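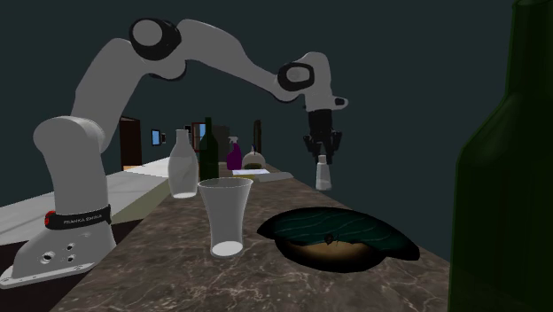 Week 9: Comparing parallel-jaw grippers in simulation

Before the lab
Read sections 1 to 4 of this handout and bring your own notes from Week 8. If you were away for the joint limits lecture, get the notes from Kwan-ho Siu first, because section 3 uses them.

1. What we are comparing

Three sets of fingers on the same arm. The arm stays the same all through the lab, and so does the controller. Only the finger geometry and the contact settings change.

Karaki: flat fingers with a thin rubber pad.
Wavby: the same length, with a shallow V cut down the inside face.
Worier: longer and narrower, angled at the tip, no pad.

These are our own course models. The names are the folder names, so use them exactly as written or the loader will not find the files.

The question for the lab is which set you would pick for a kitchen counter with mixed objects on it, and how sure you are. A good answer can be "Wavby for bottles, none of them for the bowl." An answer with no failures listed in it will be sent back.

2. The counter setup

The base is at the near end of the marble counter. Targets are spread out along it, so some grasps are done close to the base and others with the arm stretched well out. Keep this in mind when you read your results. A failure far from the base may be an arm problem and have little to do with the fingers.

Objects you will work with:

Small white bottle. Start with this one. The arm begins with the gripper over it, pointing down, fingers slightly open. The neck is narrow, and you should try both a neck grasp and a body grasp.

Clear cup. The sides taper toward the base and the rim is wide. Flat fingers coming straight down touch the rim first if the opening is too small. Come in from the side as a second test.

Spray bottle. The shape changes a lot between the body and the trigger head. Write down the height at which you grasped it. Results from different heights should not be averaged together.

Bowl with an object inside. Two separate tasks: take the object out, and lift the bowl by its rim. The bowl is wide and shallow, so a grasp across the whole bowl is not an option. The rim lift needs one finger inside and one outside.

The large green bottle near the viewpoint is an obstacle in this lab. Do not grasp it. Any contact between it and the arm counts as a failed trial, even if the grasp was good.

3. Choosing a pregrasp pose

Most bad results last year came from the pregrasp pose. Work in this order.

a. Place the gripper above the object with the palm level.
b. Turn it so that the fingers close across the narrow side. For round objects any angle will do, so choose the one that leaves the wrist farthest from its limit.
c. Check the links behind the gripper as well. The forearm passes over the counter and can come down on a tall object that the fingers would have missed.
d. Open the fingers only as far as you need. Full opening close to a neighboring object knocks it over.

Mārtiņš Šimkus asked in lecture whether step (b) can be skipped if the planner handles the wrist. It can, but then the planner may choose a different angle each trial, and your comparison is spoiled. Fix the angle by hand.

4. Trials and settings

Run 12 trials for each pairing of finger set and task. Change the random seed on each trial and keep the list of seeds. The object position shifts slightly with the seed. Everything else stays put.

Let each trial run for 700 steps. A grasp is a success if the object is off its support at step 400 and still held at the end. If it drops between those two points, mark it as a slip. Slips and misses go in separate columns.

Leave friction at the default for the first pass. For the second pass, lower it on the pads only and run the small white bottle again. Expect Karaki to change the most. If it doesn't, check that you edited the pad material and not the finger material.

Known problem: seed 417 with Worier starts with the fingertips slightly inside the bottle on some machines. The solver then pushes the bottle away hard. Skip that seed.

5. Depth camera

Paraschiva Tănase's group is adding a simulated depth camera for Week 10. You don't need it now, but save your object poses so that the two sets of results can be compared. Clear objects are where we expect the largest gap between the true pose and the estimated one, so take extra care with the cup and the clear bottle.

6. What to hand in

One table per finger set, with successes, slips and misses.
A paragraph on the worst failure you saw, with the seed.
Your choice of fingers, and one condition under which you would change it.

Two pages is enough. Due 2nd May, to Kęstutis Paulauskas. Groups using the Grevosness machines should book through Tarmo Juška. The queue there is nearly always full in the last two days.

Reading for next week: chapter on contact models, first half only. Skip the proof.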